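Bralta Tray Cell, base package: review after two months on coffee service

The Bralta base package covers one arm, one mount plate and a planning workbook. We bought it to find out whether tray setting for room service could be budgeted as an automated job. The workbook asks for a full account of the manual task before anything is bolted down, so that is where this review begins. Our tray carries a saucer, a cup and a folded white napkin, with sachets to follow.

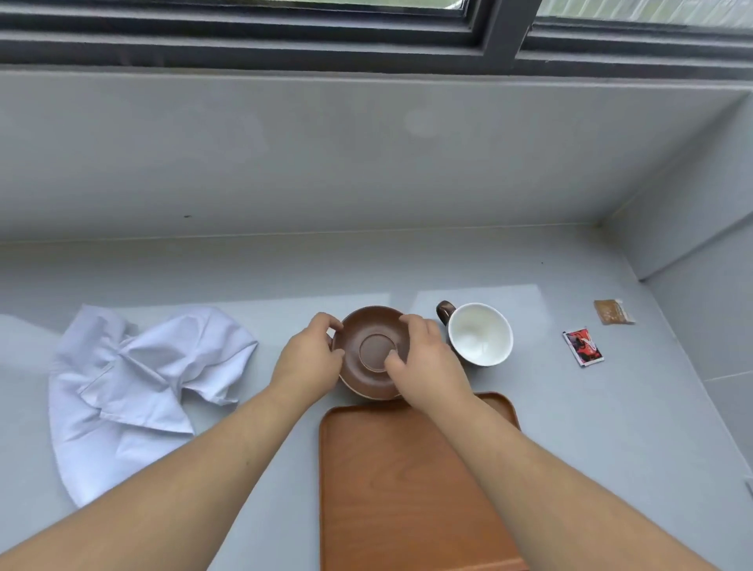
Arnen Cundatier

The saucer is a two-handed placement when done by hand, with the fingers on opposite sides. Bralta's quote assumes a single arm and a suction tool. Suction holds on a flat plate. On a saucer with a raised ring it needs the smaller cup set, which is listed as an option at 435 per set. We went through 2 sets. Put that under consumables in the budget, where the workbook has no line for it.

The napkin is the larger cost. It lies lengthwise along the left side of the tray, and squaring it takes one hand at each end. A single arm can drop a napkin in place but cannot hold one end while it adjusts the other. Price the second arm from the start, or leave the napkin to staff and plan the labor hours accordingly.
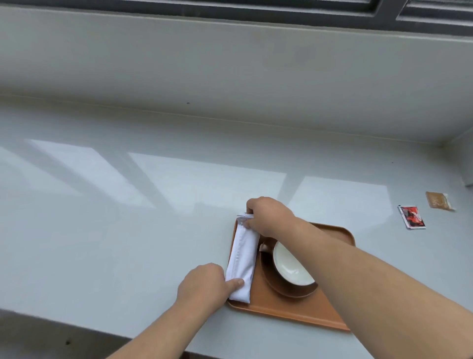
Śliwiński: We priced the second arm and dropped it. A fixed clamp at the low end of the tray did the holding for us, and the cycle got 3 seconds longer. Check your counter depth first, as the clamp bracket needs clearance at the front.

The clamp is a fair option for a single tray size. We run more than one, and each would need its own bracket. Reach is a separate matter. The order of work decides whether the arm has to pass over a cup already on its saucer, and the workbook's layout sheet treats the tray as empty at every step. Enter the item heights yourself.
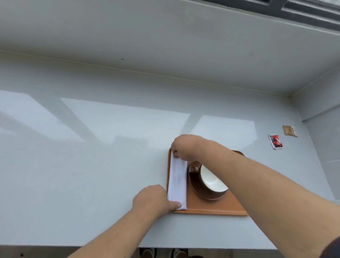
Arnen Cundatier

Glossy counters deserve a budget line as well. Window light reflects off ours in large pale patches, and the vision unit rejected trays until we fitted a matte mat. Allow 6 weeks from order to first usable shift. The arm is sound and the manual is clear. The base package is underspecified for soft items, and I would order it only with the option list priced in full.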